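November 23, 2018

Notebook, Cenargate celebrity pages

Picking up where I left off with the net worth boxes. I pulled every profile that gives a dollar figure with no source next to it, and there are 37 of them. I thought it would be a handful! Most are old ones we brought over in April, when the whole archive moved to Claseck and the footnotes fell off (still annoyed about that).

The worst one is the Drorkavetti page. It's a duo, and the box has one number for the pair of them, then the text further down gives each of them that same number. So either they're worth twice what we say or half, and I can't tell which. I went back through the saved links and they all point to other bio sites, which point to each other, and one of them points to us. Took the number out for now and left the albums and the touring part alone.

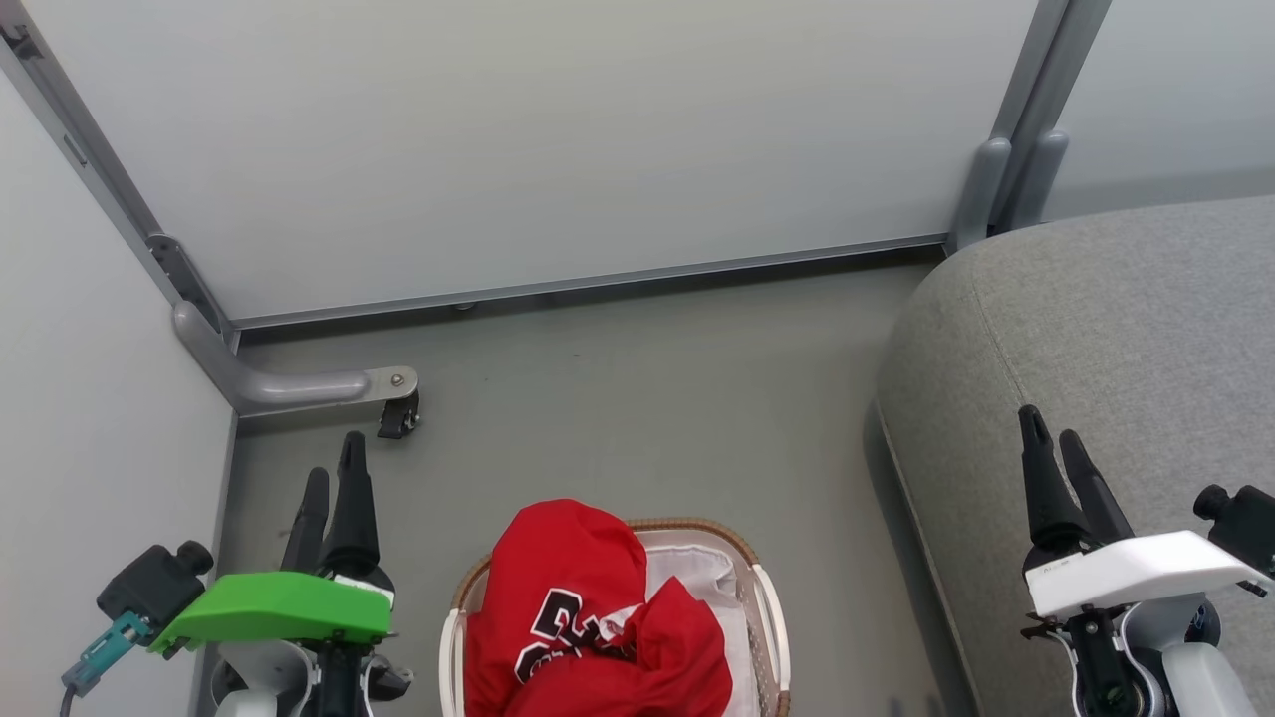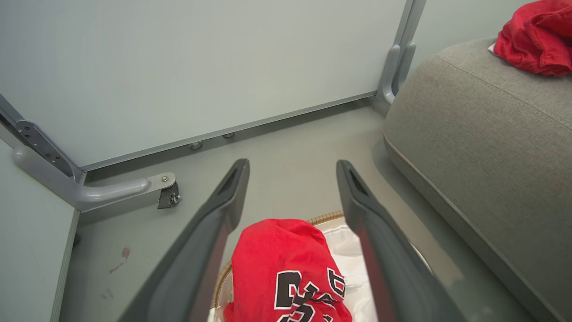
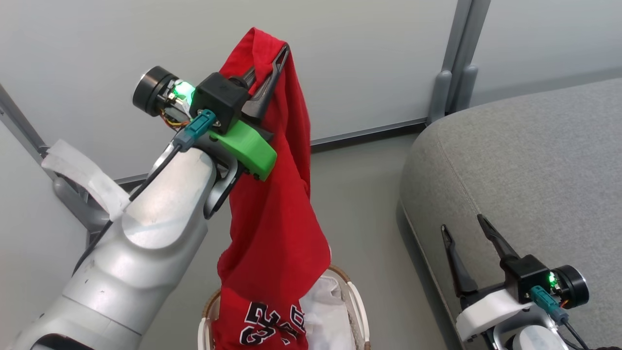
Denise Haverlock

Next thing I tried was the birthday check. Obi (the script, for anyone new reading this) compares the birth date in the first paragraph with the age in the side box and flags the ones that don't match. I ran it on a batch of 1000 pages first, then got impatient and let it loose on all 1666. It finished before I was back with my coffee – very pleased with that.

The bad news is that it flags anyone whose first paragraph mentions a wedding or a kid's birthday before their own. One actress came out as four years old. I told it to look only at dates that come right after the word "born" and that cleared up nearly all of it. Still trips on people who have a stage name in brackets between the name and the date. I'll look at that when I'm less tired, I think it's one line.

Some things I want to stop doing in new profiles, mostly me talking to me:

Writing "whopping" next to a salary. I found it in three of my own pages and cringed.

Saying somebody is single when all we know is that they haven't posted a partner. Just leave the section out.

Putting height in without saying where it's from. I changed one singer's height last month because a reader wrote in, then changed it back because another reader wrote in.

Open question for the rest of you: do we keep the "own a house" section? People do click on it, I get that, but I don't like anything that gets close to a street name. My vote is city only, and no photos of front doors. Write your vote under this entry, please.

Left to do: 2 profiles with the wrong spouse (the swapped ones, see my last entry), the stage name bug, and a new box for the Drorkavetti page that can hold two people. Claseck has a double layout somewhere, I saw it once and now I can't find the menu.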